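About Prametti

Posted in October by the Prametti web team

Prametti is a managed IT services company serving mid-sized employers, school districts and local clinics. The firm was formed when two support businesses, Borura and Kaster, combined their help desks and field teams under a single name. It now looks after 3000 workstations from 9 offices.

Each client is assigned a service lead and a written support plan, reviewed every quarter. Network monitoring, backup and account management are handled by our own staff – no part of the help desk is contracted out.
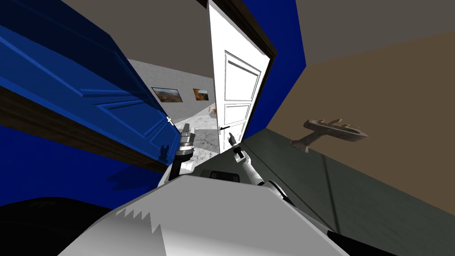
Our ticketing platform, Cui, was developed in house and is included in every agreement. Clients may follow open requests, approve changes and download monthly reports. Urgent tickets receive a first response within 30 minutes.

Prametti welcomes inquiries from organizations planning a change of provider.

Comments

mwebb: Do former Kaster customers keep their old support number?

tall_pines: We moved over in the spring. Cui took some getting used to but the reports are good.

Contact | © Prametti | Back to top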